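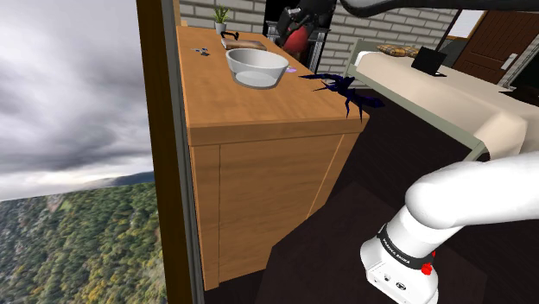
レコードのプレス工場は、個人でも見学できるのか。

工場によって違う。今回行ったBrutentの場合は、九月の見学日に限って個人の申し込みを受け付けている。それ以外の時期は、レーベルか録音スタジオを通した取引先だけになる。申し込みはメールで、希望の回と人数、歩きやすい靴で来ることへの同意を書いて送る。見学料はかからない。

見学記

午前の回に参加した。集合は九時半、受付は事務棟の一階。駅からのバスは本数が少なく、早い便で着いてしまったので、門の前でしばらく待った。受付で名札と耳栓を受け取り、荷物はロッカーに入れる。撮影は事務棟と試聴室なら可、プレス室とメッキ室は不可という説明だった。

案内はプレス部門のGuido Negriさん。説明はイタリア語で、横でRebecca Pirasさんが英語に訳してくれる。参加者の多くは地元のレコード店の人や、自分のバンドの盤を作りたいという若い人だった。日本からは私だけだったと思う。

最初に見たのはカッティング室。もともとは外部のスタジオに任せていた工程で、旋盤を入れて自社でもやるようになったという。ラッカー盤に音溝を刻む作業そのものは見られなかったが、刻み終えた盤を顕微鏡で覗かせてもらえた。低音の大きいところでは溝が左右に大きく振れていて、隣の溝との間隔もそれに合わせて広がっている。曲間は溝の間隔が広くとってあり、肉眼でも筋に見える。

Negriさんの話で参考になったのは、片面の長さのことだった。十二インチの33回転で片面に長く詰め込むと、溝の間隔を狭くするしかなく、その分だけ音量を下げることになる。依頼主がデジタル配信用の曲順のまま持ち込んできて、A面だけがやたらに長いという例は今でも多いらしい。曲順を変えるか、二枚組にするかを相談するところから仕事が始まる。内周に行くほど高音が苦しくなるので、激しい曲を面の最後に置くのはあまり勧めないとも言っていた。昔のアルバムで静かな曲がA面の終わりに来ることが多いのは、そういう事情もあるのだろう。

メッキ室はガラス越しの見学。ラッカー盤に銀を吹きつけ、ニッケルの槽に沈めて金属の原盤をとる。そこから母盤をとり、さらにスタンパーをとる。匂いが強いと聞いていたが、廊下側ではほとんど気にならなかった。スタンパーは使ううちに傷むため、枚数の多い注文では途中で交換する。棚には返却待ちの母盤が紙の袋に入って並んでいて、Pirasさんによると保管しているタイトルは2967になる。古いものは権利者と連絡がつかず、捨てるわけにもいかないので置いてあるとのこと。

プレス室に入る前に耳栓をする。音は大きいが、会話ができないほどではない。粒状の塩化ビニールを温めて丸い塊にし、上下のレーベル紙と一緒にスタンパーの間に挟んで押しつぶす。蒸気で熱し、続けて水で冷やす。はみ出した縁を切り落とし、出てきた盤を軸に積んで、間に金属の板を入れて反りを防ぐ。この繰り返しで、見ていると単調だが、なかなか離れられない。切り落とした縁は砕いて再生盤の材料に回す。色が混ざるので黒以外には使いにくいという。

この日回っていたのはJekanceというレーベルの仕事で、Poveoの二枚目のアルバムの再発だった。初回盤は中古でしか手に入らず、しかもB面の頭に音飛びの出る個体が多い。私も一枚持っているが、やはり飛ぶ。今回は元のテープから新しくカッティングし直していて、枚数は897枚。半端な数なのは、予約を締め切った時点の注文数に店頭分を足して、そのまま発注したからだそうだ。

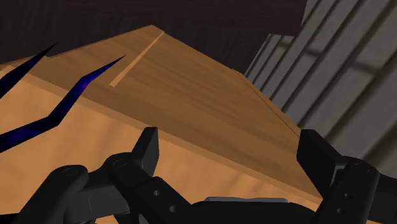
再発にあたっての音の判断は、録音当時のプロデューサーだったDonal Sheehanさんに任されている。本人は工場には来ておらず、テストプレスを自宅で聴いて電話で返事をする。一回目のテストプレスは、A面の三曲目でボーカルの子音がきつく出るという理由で戻された。カッティングをやり直し、二回目で通っている。Negriさんは一回目のほうも悪くないと思っていたらしく、両方を聴かせてくれた。

試聴は事務棟に戻ってからで、小さな部屋に椅子が並べてある。同じ曲を一回目、二回目の順にかける。確かに二回目のほうがSの音が引っ込んでいて、聴きやすい。ただ、アコースティックギターの弦の擦れる感じは一回目のほうがはっきりしていた。参加者の意見は割れた。私はどちらかを買えと言われたら一回目を選ぶ。再発盤に入るのは当然二回目のほうなので、これは言っても仕方がない。

続いて、同じアルバムからのシングルを7インチの45回転でも聴いた。こちらは音が前に出る。アルバムではキーボードの後ろに隠れていたコーラスがよく聞こえて、誰が歌っているのかと尋ねたら、Sandra Dawberさんだという。ライナーには名前があるが、どの曲に参加しているかまでは書かれていなかったので、これは収穫だった。再発盤の内袋には曲ごとの参加者が載るそうだ。

昼前に、録音スタジオCostaのPierina Costaさんから短い話があった。Poveoのアルバムを録ったのがこのスタジオで、今もJekanceの録音を多く引き受けている。当時のテープの保存状態は良かったが、箱の曲名が途中で変わった仮題のままになっていて、どれがどの曲かを一本ずつ聴いて確かめたという。使われなかった曲も出てきた。収録するかどうかで少し揉め、結局、今回は元の曲順のままで出すことになった。未発表曲を出す予定は決まっていないとの答えだった。

質疑では、少部数の注文についての質問が続いた。最低枚数は時期によって変わるので、ここには書かない。納期は、テストプレスの承認が出てから数えるので、承認が遅れれば全部遅れる。ジャケットを別の印刷所に頼む場合は、背幅の指定を必ず先に確認してほしいと繰り返していた。見開きジャケットで背の寸法を間違え、盤はできているのに出荷できないということがあるらしい。カラー盤については、透明なものより混色のほうが表面のノイズが出やすい傾向があるが、配合によるので一概には言えないという返事だった。

予定では正午に終わるはずが、質問が長引いて解散は一時近くになった。出口の脇に売り場があり、検品で外れた盤のうち、ジャケットの角の傷みだけのものが安く出ている。支払いは現金のみ。Jekanceの古いコンピレーションと、知らないバンドの7インチを買った。後者は家でかけたら中心穴がわずかにずれていて、音程が揺れる。

見学を考えている人向けに書いておくと、工場の周りには食べるところがない。駅前まで戻れば食堂が開いている。プレス室は九月でもかなり暑いので、上着は受付で預けたほうがいい。英語の通訳がつくのは午前の回だけで、午後はイタリア語のみになる。帰りのバスは工場の門の向かい側から出る。

Poveoの再発盤は予約してあるので、届いたら手持ちの初回盤と聴き比べて別に書く。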